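SPEAKER NOTES: THE BED IS NOT A SHELF
Clorkier Hall, main room. Talk with slides, questions after.
Speaker: Thérèse Zacharias

Before starting
Check the clicker. Last time in Clorkier it went backwards and I gave the ending first, to no complaints. Water on the left. Hall holds 200, so if they're all at the back, ask them forward once and then leave it.

Opening
Good evening. Hands up if there are clothes on your bed at this moment. Clean ones. (Wait. Half the hands will be slow.) Keep them up if you slept next to the clothes last night. (Laugh, probably. If no laugh, carry on as though it was a survey.)

I've been folding for a living since I took over the workroom at Ivanyshyn, where we did hotel linen and staff uniforms. You would think that makes for a tidy house. My own bedroom has a chair I haven't seen the seat of since August.

How it starts
Clothes come off the airer and have to go somewhere flat. The kitchen table has dinner on it. The ironing board is behind the hoover. So they go on the bed, for ten minutes, and then it's midnight and the whole lot gets moved to the floor in one armful. In the morning it comes back up. I've known jumpers travel like this for weeks and never see a drawer.

We ran a small survey through the Mandevero newsletter. 132 people wrote back. The commonest answer to "where do you fold?" was the bed, and the commonest answer to "when?" was "at the weekend", with no year given.

Main point, say it slowly
I'm not here to get you off the bed. It's the biggest flat surface most of us own and it's a decent height for the back if you kneel or sit. What I want is for you to use it as a bench and then clear it, the way you'd clear a bench.

Rules I more or less keep:
Cover on first. Folding on a bare duvet is like folding on a pudding.
Unsorted heap to one side. Folded things at the far end, where you can't put your elbow in them.
The strip nearest you stays clear for the one garment you're working on.
Dark things together. You'll be hunting for navy socks among black ones anyway, so have the hunt in one place.

(Click through the next three fairly briskly. Don't read them out.)

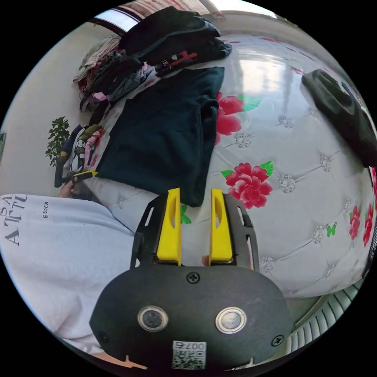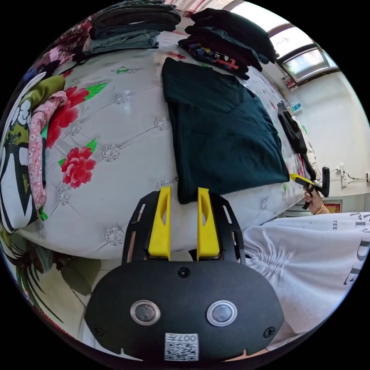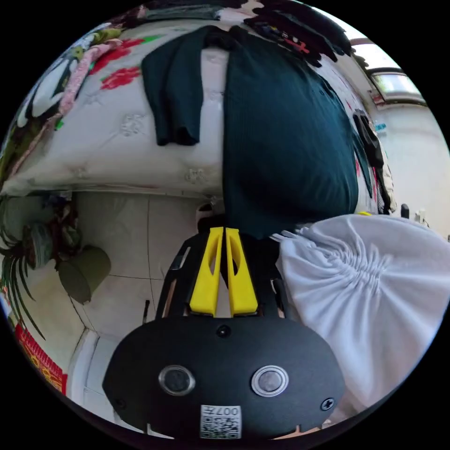 Same bedroom in all three: red flowers on the bedding, a dark garment near the front and more clothes further back. The ribbed knit over the side is the third.

Talk over the slides
Start with the first one. Dark garment folded flat and rectangular, dark pile beyond it, and along the left the mixed heap, pinks and blues and greys and whites. Most of us have that heap. I'd call it the in-tray.

Mention the tufted cover. Very handsome, peonies and a butterfly, and I wouldn't choose it as a folding surface. Buttons at every tuft, and a fine knit will find a button. If you have a cover like this, put an old sheet over it while you work. (Someone always says they bought the cover to be looked at. Agree with them.)

Then the knit in the third slide. Ask the room what they'd do with it. Somebody will say hanger. Let the hanger people have their say, it's good for them. Then the case against: a heavy ribbed knit hung by the shoulders gets longer in the body and grows two little horns. Fold it. Face down, sleeves straight across the back, sides in, bottom up to the collar. Do this with the brown one from my bag. Do NOT use the cream one, it has tea on it.

Slippery covers
One more thing about shiny bedspreads: they slide, and so does anything you stack on them. Low stacks. If a pile leans, make it two piles. I lost a whole evening's work at my sister's on a satin throw when the dog got up.

Demonstration
Table at the front, hall's own. I fold a T-shirt by hand, then one on the Wundum board. The board is quicker on shirts and hopeless on anything with a hood. I can do the hand one in under 60 seconds while talking. Don't promise this aloud. I promised it at the Mandevero open day and had picked up a fitted sheet.

If someone asks about fitted sheets: roll it up, put it at the back of the cupboard, close the door. There is a proper method and I teach it, but it takes longer than the slot I've been given.

Getting it off the bed
This is where it goes wrong for everyone. Folding is quite pleasant, you can do it in front of the telly. Carrying six small piles to four different drawers is just work. Two suggestions. Fold by drawer, so each pile has one journey to make. And open the drawer before you start, because a drawer that's already full is better discovered early.

The in-tray heap: whatever hasn't been folded by bedtime goes in a basket, and the basket goes where you'll trip over it.

Questions
Likely: moths, black clothes going grey, husbands. I can do the first two.

Handouts by the door, 172 printed. Ask for spare ones back. Bag, brown jumper, Wundum board, own mug.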